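4.2 Comparison of finger geometries on the sorting task 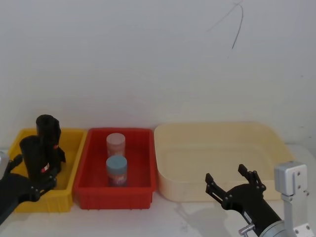

Figure 6. Sorting station seen from the head camera, with the yellow, red and cream containers in a row. Two jars stand in the red bin.

The second set of trials was designed to separate the effect of the finger shape from that of the controller. Both arms were driven by the same Pletska controller as in Section 4.1, with gains unchanged, and only the fingers were exchanged between blocks. The broad fingers have a rounded, flared pad. The narrow fingers end in a small squared tip and were cut from the drawings supplied by the Mikum workshop. A block consisted of 24 transfers, after which the fingers were removed, cleaned and refitted, and the wrist offset was measured again.

Each transfer began with one or more jars standing upright in the red bin and ended when the operator judged that the jar had been released in the cream tray (Figure 6). A transfer was recorded as a failure if the jar was dropped outside the tray, if it fell over on release, or if the fingers closed without holding it. Contact with the wall of the bin was noted separately and did not count as a failure, provided that the bin stayed in its place.

Of the 263 transfers retained for analysis, the larger share of failures occurred during the approach to the jar. The broad fingers held the jar firmly once closed but needed more room on either side of it, and they touched the bin wall more often when the jar stood near a corner. Where two jars stood close together, one behind the other, the broad pad tended to push the second jar before the first had been gripped. The narrow fingers entered the same gap with little difficulty. Their weakness appeared later in the movement: the jar could turn between the tips while being carried, and was then set down at an angle. We had expected the lids to be the main source of slipping, but most of the turning was seen when the jar was held too low on the body.

The opening width at the start of the approach also had an effect. In the early blocks it was fixed at its largest value, following the procedure described by Vukadinović for single-object bins. This proved too wide for the red bin. Setting the width from the estimated diameter of the jar, with a margin of 3 mm on each side, reduced wall contact for both finger types - although the estimate itself became less reliable when one jar partly hid the other from the head camera.

Finger wear was slight. The pads had completed nearly 2000 closing cycles by the end of the work at Niltthorpe, including set-up and practice runs, and no pad was replaced. The narrow tips were tightened twice owing to play at the pivot bolts, and the affected block was repeated in full on both occasions. The discarded transfers are not included in the totals given in Table 3.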